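Parlour handball

Parlour handball, known in the valley where it began simply as Galska, is an indoor ball game for two small sides, played in ordinary rooms with the furniture left where it stands. It takes its name from the village of Galska, where it has kept farming families good company through the long evenings for several generations, and it is still played there with a great deal of noise and affection.

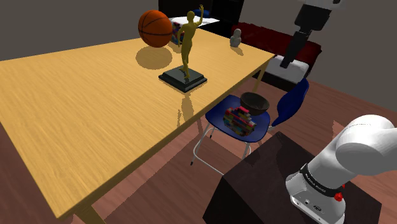
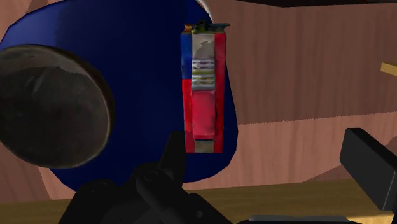
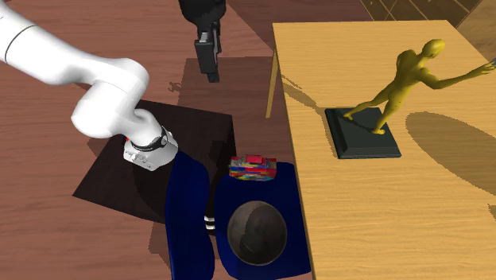
Computer-rendered interior views; the first includes a wooden table, a ball and a golden trophy figure.

History

The game is usually traced to Mieczysław Adamczyk, a schoolmaster who wanted something for his pupils to do when snow closed the yard. His rules filled a single sheet, and much of that sheet was given over to asking everybody to please mind the lamp. Players from the neighbouring town of Ustier took it up within a few winters and, being rather more competitive by nature, added the scoring that is used now. Old people in Galska will still tell you, quite cheerfully, that Ustier spoiled it.

A later set of rules, written out by Waldemar Lis, settled the long quarrel over whether a ball that rolls under a chair is still in play. It is, so long as a player can reach it without kneeling. Lis also kept a notebook of 759 games, most of them with the score, the weather and what was eaten afterwards, and it remains the best record we have of the early years.

Play

Each side has two or three players, and the ball is passed by hand from one to another and bounced once on the floor before it may be thrown at the far wall. A clean hit scores a point, and the first side to reach 7 wins the round. Balls that strike a table, a shelf or a sleeping relative are given to the other side. Running is forbidden, although a brisk sort of walk has always been tolerated, and visitors are often surprised by how brisk it can get.

Any ball of a decent size will do. Purists like the soft leather one stitched at Strobel, which bounces poorly and so is kinder to crockery.

The Narenum Cup

The chief event of the year is the Narenum Cup, held on a Saturday in May in the front rooms of private houses, with the hosts drawn by lot. It began with a handful of families and now brings in some 300 players, which means a good many borrowed chairs and a very late supper. The winners keep the cup until the following spring and are expected to polish it before they hand it back.

Last updated: May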